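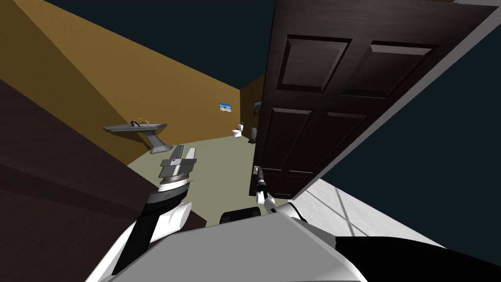
Figure 1. Simulated bathroom with the sink area, seen from the robot.

Regression Testing of a Room Booking Program
Project report, software quality course, Stodcombe

1. Introduction

Regression testing is the repeating of old tests after the program is changed. The purpose is to find out if a part that worked before is now broken. In our project we tested Tultico, a small web program for booking study rooms. It was written by students of an earlier course and it had no automatic tests when we received it.

2. Preparing the tests

First we read the code and wrote down what a user can do: log in, search for a room, book it, change the booking and cancel it. From this list we made 213 test cases. Each case has a starting state, the steps, and the expected result. We kept them in the same repository as the program – this was a good decision, as a test and the code it checks could be changed together.

Running the full set took almost 13 minutes on the lab server, which is called Mellor. For daily work this was too slow for us. Therefore we divided the cases into a short set, run after every change, and the full set, run every night in April.

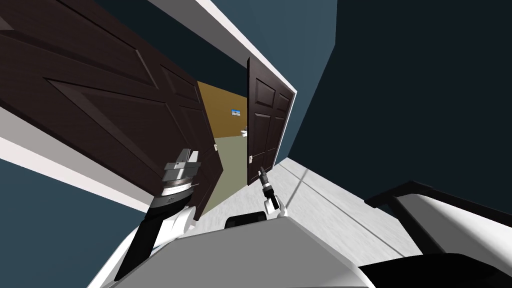
Figure 2. Simulated doorway with two dark brown doors and a yellow wall in the next room.

3. Selecting the cases

To select the short set we used a script named Gumus. It reads which files were changed and takes only the cases that touch these files. The script does not understand changes in the database tables. When a table was changed, we ran the full set by hand.

4. Results

The tests found 3 regressions. In 2 of them the cause was the date format: after we replaced the calendar library, the day and the month were exchanged in the booking form. The other one was in the cancel function, where the room stayed blocked after the booking was removed. The short set missed this one and the night run found it.

5. Problems

Some tests failed without any change in the code. They depended on the order of running, because one test left a booking that the next test did not expect. We now clear the database before each case. The full set became slower after this, and we did not have time to measure by how much.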